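## 3 共享车间中的搭建与桌面整理实验

### 3.1 场地与约束

本文的平台是在 Elville 共享车间里搭起来的。车间不归任何实验室管理，成员白天做木工和缝纫，晚上才轮到我们长时间占用一块地面。这个条件决定了后面几乎所有的设计选择：供电要能在几分钟内断开收走，工作区要能随时围起来，标定流程要短到每次开机都愿意重做一遍。我们一开始把它看作麻烦，后来却发现它逼出了一套相当好用的做法，这也是我们想把细节写下来的主要原因。

已有的双臂操作研究大多默认平台固定在地面上，相机与桌面的相对位置几个月不变。共享车间里没有这样的前提。桌子会被人借走，灯会换位置，地毯上的胶带会被踩掉一截。我们因此把“重新摆好”当作实验流程的一部分，每次重摆都记入日志，并与当次的抓取结果一起保存。

### 3.2 硬件与控制

躯干与双臂为成品件，两只仿人手装在腕部法兰上，转接件由我们自己画图加工。第一版转接件的螺孔离手掌太近，拧紧时会顶到线缆护套，第二版把孔位外移，又在内侧留了一道走线槽，从此再没有因为拔线而中断过实验。单是这一道槽，就让整个系统用起来舒服了许多！

控制软件称为 Pemeo，分三层。最下层以 500 Hz 运行关节位置环，并负责力矩限幅；中间层以 50 Hz 接收腕部位姿与手指闭合量，做逆解和自碰撞检查；最上层可以接遥操作设备，也可以接策略网络，两者使用完全相同的接口。这样做的好处在调试时特别明显：策略输出一段奇怪的动作，我们可以把它录下来，再由操作者沿同一接口手动复现，很快就能分辨问题出在策略还是出在底层。

仿人手的驱动由另一个模块 Brira 负责。它把五根手指的命令压缩成三个协同量：整体闭合、拇指对掌和食指独立弯曲。我们试过逐指控制，操作者的负担太重，而桌面小物件的抓取用不到那么多自由度。压缩之后，新手练习 30 分钟即可完成大部分单手抓取，这个结果比我们预想的好得多。

力矩限幅值得多说几句。车间里随时可能有人走近，所以我们把限幅设得偏低，代价是手臂在伸展到远处时会略微下垂。中间层为此加了一个简单的重力补偿项，参数在每次开机时用四个姿态重新估计。若估计残差超过阈值，系统拒绝进入遥操作模式，操作者需要检查腕部是否被线缆拉住。多数情况下，毛病就在线缆上。

### 3.3 任务与物品

任务选用桌面整理：把散放的日常物品按类归到指定区域。我们偏爱这个任务，因为它随处可做，物品从抽屉里就能凑齐，而难度跨度很大。按抓取方式，我们将物品粗分为三组：

- 扁平件，需要先推到桌边或用指尖挑起，再合拢手指；
- 圆柱件，接触后容易滚动，闭合顺序很要紧；
- 带软包装或软带的物件，外形随接触改变，位姿估计往往不准。

每次试验前，物品由不参与操作的人摆放，允许相互叠压，不刻意留出抓取间隙。物品的朝向也不作规定。工作区背后和侧面用折叠屏风围挡，以减少背景中走动的人对视觉的干扰。

### 3.4 桌面表面的选择 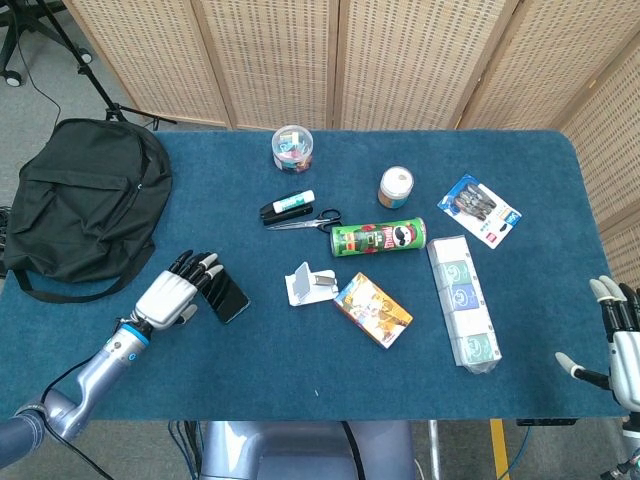
**图 1** 桌面整理任务的工作区，从机器人一侧俯视。

桌面材质对扁平件抓取的影响超出了我们的预期。最初直接使用光面桌板，指尖一压，薄物就滑开；换成橡胶垫后摩擦又过大，推移时手指会发生抖动。铺上地毯质感的深青绿色织物以后，两个问题都缓和了，指尖可以稍稍陷入表面，从物品边缘下方找到着力点。图 1 中左手伸向的黑色智能手机属于典型的扁平件，而侧放的绿色品客罐属于圆柱件，二者对手指闭合顺序的要求几乎相反：前者宜由拇指先抵住一侧，后者则要几根手指同时包拢，否则罐身会被推走。织物颜色也帮了忙，白色和浅色包装在其上的分割边界十分干净。黑色物品的对比度较弱，叠放时更明显，例如压在胶棒下面的黑色订书机，我们对这类情况改用深度边缘作为主要线索。

### 3.5 初步结果与讨论

在单手抓取测试中，我们共记录 81 次有效试验，涵盖上述三组物品。圆柱件的表现最稳定，失败多发生在手指尚未到位就开始闭合的时候。扁平件的失败集中在接近阶段，手掌高度稍有偏差，指尖便从物品上方擦过。软包装件的情况最为复杂：薄膜有时反而有利于夹持，有时只夹起薄膜，里面的东西留在原处。我们认为后一种情形很有研究价值，单靠视觉难以提前判断，指尖触觉可能是更直接的办法。

双手配合的尝试还处在早期。让一只手按住物品、另一只手抓取，对扁平件帮助很大，操作者也普遍觉得自然。困难在于两臂靠近时自碰撞检查过于保守，中间层会频繁减速。我们在 Quách 分支中改用更贴合手形的碰撞体，减速次数明显下降，动作终于连贯起来，看着两只手顺畅地交接一件小东西，确实令人兴奋。该分支计划于三月合入主线。

标定漂移仍是主要误差来源。桌子每挪动一次，桌面平面就需要重新拟合，目前的做法是令右手食指依次轻触桌面四角，由关节读数求平面。整个过程很快，但对织物的压缩量敏感，触碰力不同，高度读数也随之变化。下一节给出以恒定接触力触碰的改进方法，并比较两种方法对扁平件抓取高度的影响。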